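2019-09-02

Well, the first proper cool morning, and I went out in my cardigan to see what was left of the beans. I had meant to pick them last night but the light went so early (it does catch me out every year, you'd think I would have learnt by now) and I sat down with a cup of tea instead and that was the end of that. So out I went before breakfast, with the colander, and came back with far more than I can eat and a wet slipper.

I have been putting off the walk to Zodcombe all summer, what with my knee and then the heat, and today seemed the day for it. The bus was 11 minutes late, but I had the stop to myself and the blackberries in the hedge there are just coming ripe, so I can't say I minded. I went by the lower path, past the old mill and up through the beech wood, and oh, it was lovely in there! Quite green still, but with that smell underneath, mushrooms and earth, that tells you where the year is going. I stopped on the bench by the stile for my sandwich and a very bold robin had most of the crust.

The last time I was up there must have been February, when the stream was over the stepping stones and I had to turn back. This time it was hardly a trickle. I stood in the middle and looked at the water for a good long while, feeling about seven years old.

Coming down I called in at Tetteh for bread and they had the plum cake, so of course I bought two slices and told myself one was for tomorrow. It wasn't. £2.50 well spent, all the same. I did think about walking the whole way home but my knee had begun to grumble, so it was the bus again, top deck, right at the front.

The evening has gone on beans. I did 21 bags for the freezer, which barely shuts now, and had the concert on while I sliced. A cello piece I didn't know, very slow and sad, and I forgot to listen for the name of it at the end, which is just like me. I also got round to a battery at last, after weeks of saying I would.

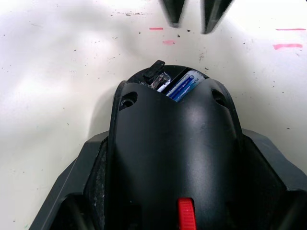
The blue battery, evening.

It has started to rain now, quite softly, and I can hear it on the shed roof. I ought to bring the pegs in but they can stay where they are. Early bed, I think, with the hot water bottle for my knee and the last chapter of my library book, and tomorrow I shall have to find someone who wants some beans.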